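Section 4. Preparing and Recording a Sweeping Trial

4.1 Purpose
This section sets out the procedure for the two-arm sweeping study. The study compares the Stilleo policy, trained on demonstrations alone, with the Firnik policy, which adds a short correction phase. Results are valid only if every trial is prepared in the same manner.

4.2 Set-up
1. Lay the brown board flat on the white work surface.
2. Place the dustpan near the middle of the board with its handle pointing toward the operator's side.
3. Place the hand brush below the dustpan, bristles down.
4. Distribute the scraps on both sides of the dustpan. Mix colors and shapes.
5. Confirm that each gripper is positioned at its bag, one on the left and one on the right.

CAUTION: Keep hands clear of the board once the arms are enabled. 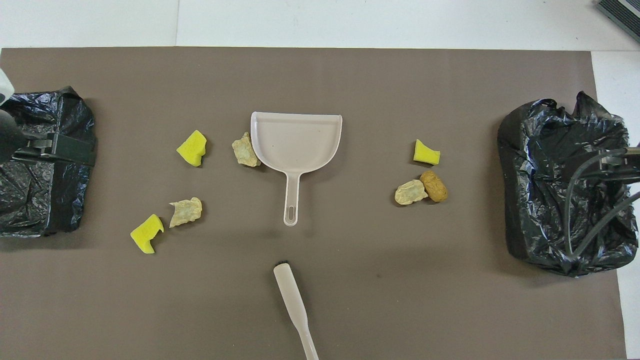 Toshiko Sakamoto asked, in comments on the May draft, whether scraps should be allowed to touch the dustpan at the start. She wrote that contact makes the first stroke harder and could hide a real difference between the two policies. The procedure permits contact, provided that both policies are tested from the same starting layout.

4.3 Running the trial
6. Load the policy and enter the layout number in the Parsons log.
7. Start the trial. Do not adjust any item until the arms have stopped.
8. Record every scrap left on the board, including scraps that have moved from their starting positions.
9. Restore the layout and repeat with the second policy.

NOTE: Each layout is run 30 times per policy. The full study uses 14 layouts.

4.4 Rejected trials
A trial is rejected if a cable catches on a bag or if the board shifts. Rejected trials remain in the log and are marked with code 738. They are excluded from the success rate and must be repeated before the next layout is started.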